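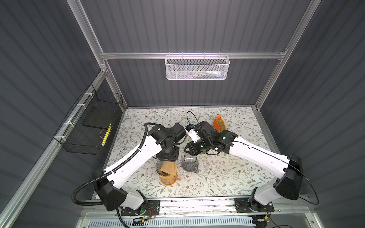 Hello Stela, my update for December, as promised, and a bit longer than last time because there's more to tell!

The big one first: the worker flats at Presbridge are full. All 72 beds are taken, mostly by the roofing and drainage crews, and the last two rooms went within a day of the Lund contract being signed. I'd budgeted for a slow start, so we're ahead on rent and I've stopped ringing round the agencies.

Heating has been less fun. We had 4 flats with cold radiators in the same block, and Wostent sent someone out twice before they found the stuck valve. I've asked for the second visit to be taken off the bill — no answer yet, I'll keep at them.

Laundry is still the thing people grumble about. Two machines for that many muddy overalls is daft, and I'd like to move some of the furniture money across to buy another pair. Þórarinn has looked at the plumbing and reckons the back wall will take them without much fuss. Could you let me know if you're happy with that?

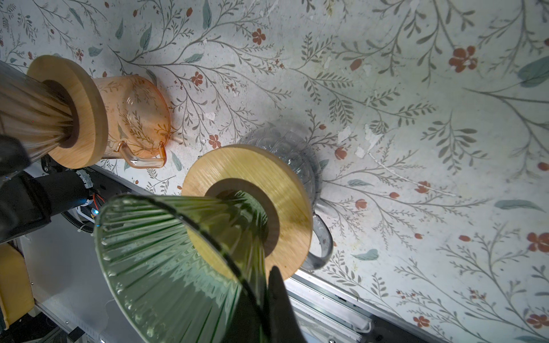
Two pour-over coffee setups on the flowery tabletop.

Spending so far is under what you gave us, apart from bedding, where I went over by £241 (mattress covers, and I'd buy them again). Receipts are in the shared folder, under Forkidach, which is still what the computer insists on calling us.

Next up is the parking. The minibus can't turn when the vans are in, so the early crew have been walking up to the road at 5.30 in the dark, and I don't like it. I'm getting a price for moving the fence back and will send it over when it comes in.

Þórarinn Snorradóttir is covering the site phone while I'm off over the holidays, so please try her first.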